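Grulura notes, part 6: snack packets

The target for this round was 500 usable examples of two-handed picking from a box. I have 220. The rest were recorded but failed the filter, mostly on tracking.

Each example is one pick, from first approach to release. Both grippers record the whole time, including when one of them is only waiting. I used to trim the waiting. The policy I trained on the trimmed set at Unport moved the idle hand constantly, so the waiting stays in.

Packets are harder than the blocks I used in the spring. The wrapping reflects, the shape changes when a finger touches it, and the printed edge is often not where the food is. I label the grasp by finger position only and leave the object outline out of it.

Settings for this batch: same finger pads throughout, box not moved within a run, contents shuffled every 2 runs. Any pick where a packet slips and is caught again is kept and tagged. The Nguyen loader drops those by default, so check the flag before training.

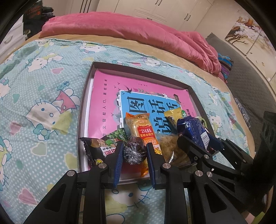

Page 2

Fingers open on either side of the dark round one in clear plastic, with the second gripper in from the right by the navy packet. The rice crackers lie partly under the round one, so I tag starts like this as "overlap" and hold a share of them back for testing.

Next is the tracking loss. The Berncombe calibration script assumes a flat, plain surface and I have not rewritten that part yet. Until then I am rerunning the failed sessions in June with slower approaches.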